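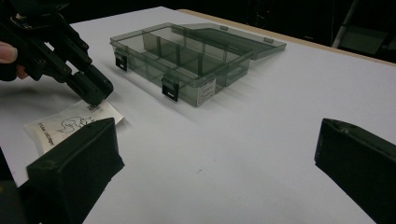
## 4. Household storage and the decision to mend

The postal survey was sent to 4,000 households in Midwood and Namalon, and 1,608 usable replies were received. Respondents were asked which items of clothing they had repaired in the past year, which they had thrown away or given away while still repairable, and where in the home they kept needles, thread, buttons and similar supplies. The last question was included after the pilot interviews, in which people spoke at greater length about looking for things than about sewing.

Earlier work on domestic mending has tended to explain low rates of repair by a lack of skill or by the low price of new clothing. Both matter in the present data. Respondents who had been taught to sew at school or by a relative were more likely to report a repair, and those who bought most of their clothing new were less likely to. Neither factor, however, accounts for the difference between households with similar skills and similar spending. Storage appears to explain part of it.

Replies were coded into broad groups by place and by type of container. The first group kept supplies together in one known place, usually a tin, a drawer or a plastic compartment box with a hinged lid (Figure 2). The second spread them over several rooms. The third held no supplies, or could not say where they were. Coding was carried out separately by Gamage and Wilczyńska, and disagreements were settled by going back to the original wording of the reply.

Households in the first group reported more repairs of every kind, and the gap was widest for small jobs such as a missing button or a dropped hem. For larger jobs – a broken zip, a torn lining – the groups were closer together, and many respondents in all three used a paid service. The type of container made little difference once place had been taken into account. A biscuit tin on a known shelf served as well as a divided box.

The direction of the effect remains open. People who mend often have good cause to keep their supplies in order, and a survey taken at one point in time cannot separate this from the effect of order on mending. The 11 follow-up interviews held in August give limited help. Several participants said that they had begun to mend more after a house move had brought their supplies together, while one, in Namalon, described sorting her thread and buttons with care and then leaving them untouched.

There are also limits to the sample. Older residents are over-represented, and replies from shared rented homes were few. In such homes the question of where supplies are kept may be less useful than the question of who is free to use them, and this was not asked. It will be added to the second round of the survey, which will cover Aguirre as well as the two present towns.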